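Notebook, hand-held gripper collection, Fernen bench
August, entry started 09:40

Carried over from the last entry: gripper opening in the log does not agree with the calipers at the wide end of travel. Closed position is fine. Muchen Yin thinks the marker on one finger mount is being read at too steep an angle when the jaws are fully apart. I think the zero is being set before the jaws have settled. Both can be tested this morning without touching the training side.

Procedure for today. Jaws fully open at start, hold still, press record, hold for 3 s, then begin the motion. Same at the end. Luana Brito has changed the logging script so that the opening is written from the first frame and no longer from the first detected movement. Old files keep the old convention and must not be mixed in until Kaiwen Shen has written the converter. Folder name for the new ones is Nistine_b. Please do not rename it again.

10:15. First batch done, 38 episodes. Task is approach, close, lift, put back, open. Operators: Golnar Fallahi and me, alternating in blocks. Golnar's approaches are slower and straighter than mine, and the path plots can be told apart by eye. Not a fault. The policy should see both, but the split between training and held-out episodes has to be made within each operator, otherwise the held-out error will mostly measure the difference between our wrists. Noted in the sheet.

Exposure locked at the value from the calibration run. With auto exposure the pale floor pushed the fingers down to near black and the finger edges were lost in the segmentation. Locked, the edges hold, at the cost of some noise in the shadows under the jaws. White balance locked as well.

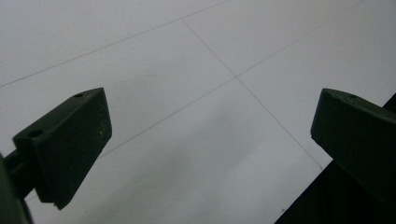
Pose tracking is the weaker part. Over large plain tiles there is little for the tracker to hold on to apart from the grout lines, and a grid looks much the same when shifted by one tile. Two episodes in the first batch show a jump in position of what looks like one tile pitch, with rotation unaffected. The inertial data rule out any real motion of that size. Both marked as rejected, raw files kept.

Options discussed with Yichen Deng:

Lay a textured mat. Quick, but then every example has the same mat in it, and we have been here before with the blue cloth.

Begin each session with a slow mapping pass that takes in the walls and furniture, then localise against that map. Costs a few minutes per session. Preferred.

Reject on the inertial check alone. Needed in any case as a backstop.

11:30. Mapping pass added. Walked the room once at chest height and once low down, then straight into recording with no restart of the tracker. Second batch: 69 episodes, no jumps found by the inertial check. I would like to see this repeated in the Etville room before calling it solved, as the floor there is similar but the walls are barer.

Opening error. Tried both explanations. Delaying the zero made no difference that I can measure. Re-fitting the marker with a small wedge under it brought the wide-end reading into agreement with the calipers. Muchen was right. The wedge is held with tape for now and needs a proper printed part – same hole spacing as the existing mount, M3 screws.

Count of accepted episodes for this task now stands at nearly 950, old convention included. How many of the old ones survive conversion is unknown. Those recorded before the wedge will carry the opening error at the wide end. Kaiwen proposes a correction curve fitted from the caliper readings. Acceptable for training, I think, but they should stay out of the held-out set.

Still to do:
Print wedge mount, two copies (Yichen)
Converter for old logs (Kaiwen)
Inertial check into the import script, threshold to be agreed (Luana)
Caliper readings at five openings, after the new mount is on (me)
Ask whether the Baxter cell is free for replay tests, and for how long

15:50. Battery in the second handle reads full and then drops out under load. Labelled and put on the repair shelf. Use the first handle only until further notice.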